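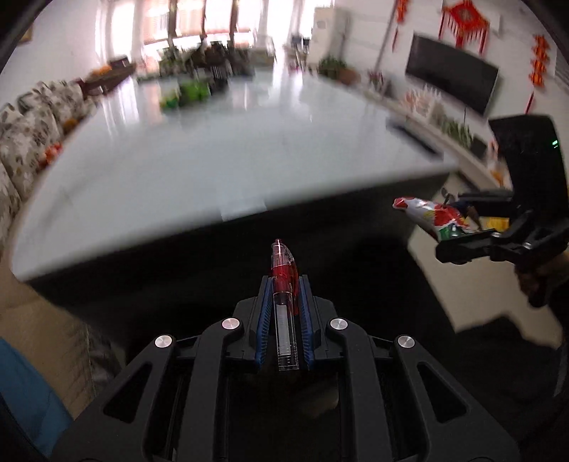 How many demos does a school robotics club need to record before the arm can learn one task?

Start with 100 clean ones of a single task and don't record any more until you've trained on those and watched what the arm does.

Our club at Mirnton has been told 2,133 by the people who wrote our course notes, and we meet once a week after school. I supervise, I don't code, and I have trouble believing a number that exact. The task is picking up small household stuff and putting it down somewhere else. Two students record at a time with hand-held grippers. Has anyone got a result with less, or is this whole thing a way of keeping teenagers busy until June?

sason_shed
I'd be suspicious of 2,133 too. Ask where it came from. I'd bet somebody counted what they had at the end of a project and wrote it down as a requirement.

We ran the same kind of project last year and recorded 1,556. After the kids went back through them, 491 were any good. The rest had the object dropped halfway, or a hand in front of everything, or someone had started recording before they were ready. Training on the 491 gave us an arm that could pick up a marker most of the time if you put it where it expected. Move it to the other side of the table and it was hopeless. I wouldn't call that learning, but the students were pleased and the judges at Prundon didn't ask.

So my advice is one object, one table, and throw out the bad takes the same day while people still remember which they were. Thin things like pens are harder than they look. A bit of a lean in the grip and it ends up somewhere else when you let go. Soft packets are worse again.

michiels_fan
just do more. more data is always better, thats how all of them work now

throttle_and_toast
More of the same mistake doesn't help. If both students close the grippers too early every time, the arm will copy it faithfully.

One thing missing so far is a test. Before you record anything, write down ten starting spots for the object and keep those out of the training. Score the arm on them each time you retrain. If the score hasn't budged after two rounds, change how you record before you add to the pile. Our lot skipped this and spent a whole term arguing over whether it had improved, with no way to tell.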